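**Gellari open day, 7/26/22**

**benchrat:** Went to the Skistdale one. Soon-im Ban ran the gripper demo, 2 sessions. Worth the drive.

**tolly_k:** Disagree. Too crowded, and I couldn't hear a word.

**benchrat:** I got there early. They had the bottle with the red cap set up on the blue bench.

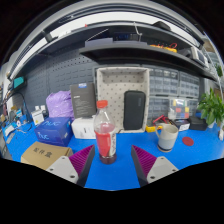
I asked her about pad wear and she said they swap them every 3,819 cycles.

**tolly_k:** Seems early. Ours go longer.

**mossgate:** Is there another in September?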